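Jolside Workshop Forum > Builds > Hand-held gripper, version 2: soft fingers and the camera angle

slowsolder
Starting a new thread since the old one turned into a discussion of glue. I've got the second gripper together enough to carry around the shop and squeeze things with, and I'm pretty happy with it! The idea hasn't changed. You hold the thing in your hand, you pick stuff up with it, the camera on it records everything, and later I try to get the Virkmont arm at home to do the same job. The fingers are softer than last time and the trigger no longer pinches my thumb.

What I can't decide is the camera. With the wide lens I get a ton of the room and the housing comes up the left side and eats part of the view. Anybody been through this?

bracketfungus
Cut the housing. I did a similar one from the Gitwood plans and shaved the left side back until it was out of the picture. Took an evening.

slowsolder
I thought about it, but the screw post for the trigger spring lives in there. If I shave it I have to move the spring, and then I'm basically building version three.

ohm_on_the_range
I'd leave it alone. The housing is always in the same spot, so you can mask it out in software and never think about it again. Cutting plastic to fix a picture seems backwards to me.

bracketfungus
Masking doesn't give you back what's behind it though. If the cup is on the left, the cup is on the left.

ohm_on_the_range
So turn your wrist! You're holding it. Moving the gripper to see better is half the point of having one in your hand.

bracketfungus
And will the arm turn its wrist the same way? Mine sure didn't — I had a whole weekend of recordings where I'd leaned around to look at things and the arm just couldn't get into those poses.

slowsolder
Ugh, okay, that's a good point. My arm is stiff as a board past a certain angle. What about tilting the camera down a bit?

teakettle_pid
How long are your recordings? I'd get some real ones in before changing anything. I rebuilt my mount twice over a problem that showed up in a handful of clips.

slowsolder
I have 109 from the old gripper and 19 from this one, so not much to go on. I was going to aim for 800 before training anything.

teakettle_pid
Then go by the new ones. The old ones had the narrow lens, didn't they? Wouldn't mix them.

ohm_on_the_range
I'd mix them :) but we've had that argument in the Paredes thread already.

gluestick_ii
How's the finger pad holding up? My first soft ones went shiny and started dropping screwdrivers.

slowsolder
No shine yet. I went with a textured surface and a rounded rim this time, mostly because the square edge kept catching on tape. Ask me again in January, ha.

gluestick_ii
Could you post one straight from the camera? Hard to argue about a view I haven't seen.

slowsolder
Sure, one from downstairs at the shop. I wasn't holding anything, so you get a clear look at the pad.

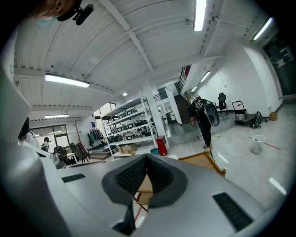
Jolside Shared Workshop, Home Robotics Group

gluestick_ii
Oh, the pad is right in the middle, I like that a lot. And you weren't kidding about wide, you've got the ceiling lights and the stairs in there.

bracketfungus
Still say cut the left side. That gray curve covers more than I expected.

ohm_on_the_range
Less than I expected! Mask it.

slowsolder
Okay — I'll try a small tilt first and leave the saw in the drawer. Will post new clips in here once I've got the mount redone.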